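Skirkent Capture Systems
Products / Hand-held capture / Marchand HG paired gripper set

Marchand HG paired gripper set
Two-handed demonstration capture for cable and connector work

Product overview
Specifications
What is supplied
Recording procedure
Data output
Service and spares
Ordering

Product overview

The Marchand HG is a pair of hand-held grippers for recording manipulation examples without a robot arm in the loop. An operator holds one gripper in each hand, or two operators hold one each, and the task is carried out directly on the bench. Each gripper carries a wide-angle camera looking forward over its own fingers. Finger opening is logged against the video, and the tool path is recovered afterward in Brindon, our processing software.

The set was designed for parts that are awkward to collect by teleoperation: wire bundles, small plugs, flat cable and anything that changes shape when it is picked up. With teleoperation the operator has to judge contact from a screen. With the tool in the hand, contact is felt through the handle and corrections are made at normal working speed.

Both grippers in a set are mechanically identical. Left and right are assigned in software at the start of a session and can be swapped between sessions without recalibration.

Fingers and tips

The fingers are black with a padded section above a slotted gray mount. The tips are yellow and angled inward so that the contact point stays inside the camera view at all openings. The color was chosen for contrast against white and gray bench tops, and Brindon uses it to check the logged opening against the image. Customers who work with yellow parts should ask about alternative tips before ordering.

The slot in each mount reduces weight at the far end of the tool. Do not use it as a cable guide.

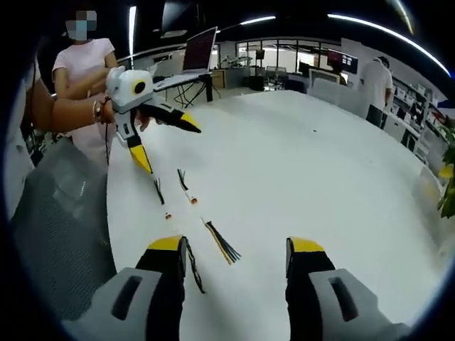
Specifications

Fingers per gripper: two, parallel closing
Maximum opening: 86 mm
Mass, each gripper, without cable: 900 g
Opening sensor: absolute, no homing needed at power-up
Camera: one per gripper, fisheye lens, fixed focus
Image area: circular, dark outside the lens circle
Synchronization: hardware, shared between the two grippers of a set
Connection: one cable per gripper to the recording computer
Operating position: any
Ambient light: ordinary office lighting is sufficient; avoid strip lights directly in line with the lens where the task allows

The fisheye view takes in most of the room as well as the bench. Brindon relies on this for tracking, and fixed features such as pillars, shelving and ceiling lights all help. A blank wall on all sides gives poor results. People in the background do not normally affect tracking unless they fill a large part of the view. Face blurring is applied on import and is on by default.

What is supplied

– Two HG grippers with tips fitted
– One spare set of tips
– Two connection cables
– Calibration board
– Brindon license for one recording computer
– Printed setup sheet

The recording computer is not included. The current list of tested laptops is sent with each quotation.

Recording procedure

The sequence below is the one used in our own collection room for connector tasks. It is a starting point and most customers shorten it.

1. Clear the table of anything that is not part of the task. A white or light gray matte surface is preferred.

2. Connect both grippers and start Brindon. Wait for both status fields to show Ready.

3. Close and open each gripper once through its full travel.

4. Hold both grippers over the table for the reference view, with the tips of each visible to the other camera.

5. Lay out the parts. Vary the position and angle of the cable between examples. Bundles placed the same way every time produce a policy that only works with bundles placed that way.

6. Start the example, carry out the task, and stop when the part is released. Do not pause mid-task to talk.

7. Mark the example as good, poor or discard. Poor examples are kept. They are useful for training the grasp check and should not be deleted to improve the numbers.

For handovers and for holding a small connector between the two tools, approach with the tips facing each other and let one gripper settle before the other closes. The receiving camera should see the connector body before contact. If the operator's hand hides the part from both cameras, the example should be marked poor even when the task itself succeeds.
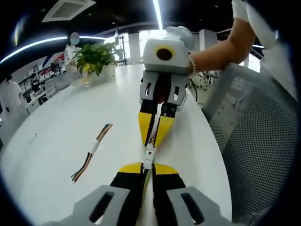
Wire ends need more attention than connector bodies. Thin wires lying against the pads can leave the view of one camera entirely, and Brindon will then take their position from the other. This works well when the two views overlap and badly when they do not. Operators learn to keep the overlap after a short practice period – usually within the first session.

Gloves may be worn. The handle is sized with enough clearance for thin work gloves, and the trigger spring can be changed for operators who find the standard one too stiff.

Reference collection

The Curthorpe wiring set was recorded with two HG pairs under the direction of Lacey Haworth. It contains 3,255 accepted examples covering pick, reorient, handover and two-tool hold on loose wire bundles and small plugs. A sample of 245 examples, with raw video and opening logs, is available on request to anyone evaluating the hardware. The sample is not cleaned up and includes examples marked poor.

Data output

Each example is written as one folder containing two video files, one opening log per gripper, the calibration used and a session note. After processing, Brindon adds the tool paths and a quality report. Paths are given in a common frame for both grippers, with the origin at the calibration board.

Export to other formats is by script. The scripts are plain text and may be edited. We do not offer support for edited scripts, although Emil Plattner in applications will generally look at a short one.

Service and spares

Tips are a wear part. Replace them when the edge is rounded or the yellow surface has worn through. Tips are changed with the supplied key and no recalibration is required. Replacing a complete finger does require recalibration, using the board and the procedure on the setup sheet.

Clean the lens with a dry cloth only. Solvent will damage the coating.

HG-T1 Tip set, yellow, four pieces
HG-F2 Finger with pad, single
HG-C3 Connection cable
HG-S1 Light trigger spring, pair
HG-B1 Calibration board

Ordering

The HG is sold in pairs. Single grippers are supplied only as replacements against an existing set number. Sets built before the March revision use the older cable connector and need adapter HG-A1 to work with current cables.

Quotations and sample data requests: use the contact form and state the intended task, the part dimensions and the number of recording stations.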